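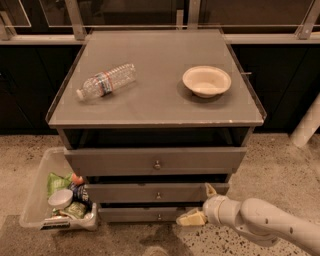
The gray nightstand, with the bottle, the bowl and the arm at the drawers.

I promised in my last post that I will write about the drawer problem, and then I did not write for almost all of September. The reason is simple. I wanted to understand it first, and it took me longer than I expected. So now I write it down, also for myself, because I know that in half a year I will forget the details.

For new readers: I work in a small team in Flonden, and our project is called Noh. It is a household robot with a camera on its head and two arms, and we teach it to tidy a room. It puts snacks in a bin, it opens drawers, it places small objects inside and closes them again. Most of my own work is on the closing part. People think that closing a drawer must be easier than opening it. I thought this too, before I had to do it.

The fault appeared for the first time in the afternoon, near four o'clock. The task was to open the middle drawer, put one object inside, and close it. Noh had done this many times on that day without any trouble. Then in one run the robot pushed the drawer to close it, and it did not stop pushing. The drawer was closed already. The whole nightstand began to slide backward on the floor, slowly, with a very ugly noise. A terrazzo floor is smooth, so the furniture moves easily, and the arm simply followed it. The bowl that was on top went over the side and broke. I pressed the stop button, but I have to admit I was slow. I was looking at my screen and not at the robot, and I looked up only when I heard the bowl.

No person was hurt. I want to say this clearly, because two friends asked me with a worried face. But my colleague had been kneeling behind that nightstand a minute before, to pick up a cap from the floor. If the timing was different, the furniture would have pushed against her legs. I thought about this a lot in the evening.

My first idea was the force limit. We have a limit in the software, and when the push becomes stronger than this limit, the arm must stop. I was sure that somebody had changed the number. I looked in the history of the settings, and the number was the same as always, 50 newtons at the wrist. So I was wrong, and I had already complained about it in the team chat. I apologized the next morning.

Then I looked at the logs, and there I found something strange. During the whole slide, the measured force never reached the limit. It went up when the drawer touched the back, stayed a little under the limit, and remained there. It took me too much time to see why. The nightstand is light, and the drawers were empty on that day. To move it on a smooth floor you need less force than our limit. From the view of the robot, everything was fine. It was pushing something that gave way, exactly like a drawer that is still closing.

So the limit did not fail. It was never made for this situation. When we chose the number, we tested with a heavy cabinet standing against a wall, and in that test the arm always stopped correctly. Later we moved the nightstand to the middle of the floor, so that the robot can reach it from more sides, and we did not repeat the test. I was one of the persons who moved it. I remember that I was happy how nice it looked there.

But one question was still open. The program should stop by position too. It knows how deep a drawer goes, and when the hand has traveled this distance, the push should end. Why did it not end? I spent two evenings on this part.

The answer was in the estimate of the drawer front. Before every push the head camera looks for the knob and calculates where the closed position should be. In the bad run, the gripper was covering a part of the drawers while the estimate was made. The program could not see the knob well, so it used the last position it was sure about. After that, it updated the position again during the push. And what did it see then? The nightstand was moving away, the knob was moving away with it, and so the closed position was also moving away. The target ran in front of the hand, and the hand followed it politely across the floor.

When I drew this on paper I had to laugh a little, even if I was still upset about the bowl.

I tried to produce the fault again on purpose, with nothing that can break on the top and with everybody behind the line. In 200 runs I got it 15 times. It always needed both things together: the bad view of the knob at the start, and the light furniture. With weight in the bottom drawer I could not get it at all. This explains why we did not see it for so long. Most days there is something in the drawers.

What we changed is not very clever, but I am satisfied with it. The closed position is now fixed before the push begins, and it cannot be updated until the arm has let go. If the knob is covered, the hand must first go back and look again. This costs a few seconds each time, and I was asked already if we can make it faster. For the moment I said no. We also have a second limit, on how far the hand can travel in one push, and it does not depend on the camera at all. The force limit is lower too, when the object is in the category of light furniture.

There are things around the robot that we changed also. The area behind the furniture is closed when the arm is working, even if someone wants to pick up only one small thing. The person with the stop button does not look at a screen. This last rule is for me, I know it, and my colleagues were kind enough not to say it.

I repeated the test with the new version, again 200 runs, and the nightstand stayed in its place. I don't want to celebrate too early. The middle drawer has a knob which is a little difficult for the gripper, and sometimes Noh still loses it and begins again. But it stops when it should stop, and for this month I am content with that.

Next I want to look at the rubber feet. A reader from Funden wrote me that the simple solution is to put some under the furniture. Yes, it would hold better. But in a real home the robot cannot choose what kind of feet the furniture has, so I prefer that it learns to behave on the slippery floor first. If you have seen a similar problem with a moving target, please write me in the comments. I read all of them, even if I answer slowly.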